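Injured at work -- quick answers

We get the same questions over and over so they're all on one page now. General info only, not legal advice for your case.

I got hurt on shift. What first?
Get medical care. Then tell your supervisor, in writing. A text counts, email is better. Keep a copy.

How long do I have to report?
Depends on your state. Same day if you can manage it. Waiting till Monday because it "might go away" is how claims get messy.

Do I have to prove the company did something wrong?
Usually no. Workers' comp is mostly no-fault. If the injury happened doing your job, you can generally file.

What does it pay?
Medical bills, plus part of your wages while you're out. Not all of your wages. Pain and suffering, generally no.

Can I pick my own doctor?
Some states yes, some no. Ask before the second visit, not after. ER visits are a seperate thing, just go.

I'm a temp. Who do I file with?
Most often the staffing agency. Tell the site as well. We had a Narico temp who told only the site lead and lost 2 weeks over it.

Can I be fired for filing?
Not legally, not for the filing itself. Write down dates and who said what -- today, while you remember.

My claim was denied. Done?
No. Read the letter, find the appeal deadline, call us. Almost 40 of the denials we looked at last year came down to missing paperwork.

Can I sue somebody else?
Maybe. If a part or machine made by another company hurt you, that can be it's own case, on top of comp.

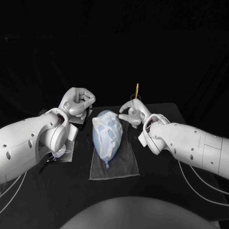
Wememberg wrote in to say the form number on our old page was wrong, and that the adjuster sent the whole packet back because of it. Fixed now, thanks. It's Form 141 in our office packet, page 4 is the one you sign.

What do I bring to the first meeting?
Photo ID, last pay stubs, any letter from the insurer, doctor's notes. No notes yet? Come anyway.

Cost?
First talk is free. After that the fee comes out of the award, if there is one.

Where are you?
Skodoment building, side door. Buzzer sticks, push hard.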